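4.2 The shared outlet as furniture

Of the 215 households in the Rullham survey, 209 owned at least one power strip, and the remaining six borrowed one while we were there. Respondents who could describe the family sofa in loving detail had trouble recalling what color their strip was. It lived behind something, and that was enough. We therefore asked people to bring the object out and put it on a table, a request that met with more resistance than our questions about income.
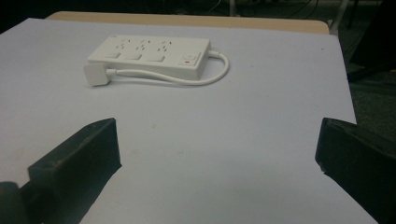

Figure 11. Power strip with three sockets, each with its own rocker switch, laid on pale paper.

Models with a switch for every socket, as in Figure 11, were bought in the hope of thrift. Our diary entries (3,395 in all) suggest that the hope fades by June. Most switches were left on from the day the strip came home — one household in Clornance had taped theirs in place. Dijkstra's earlier work in Tawhiri found the same habit among renters, who also tended to leave the strip behind when they moved. Labels were rare, and where we found them they named appliances the family no longer owned.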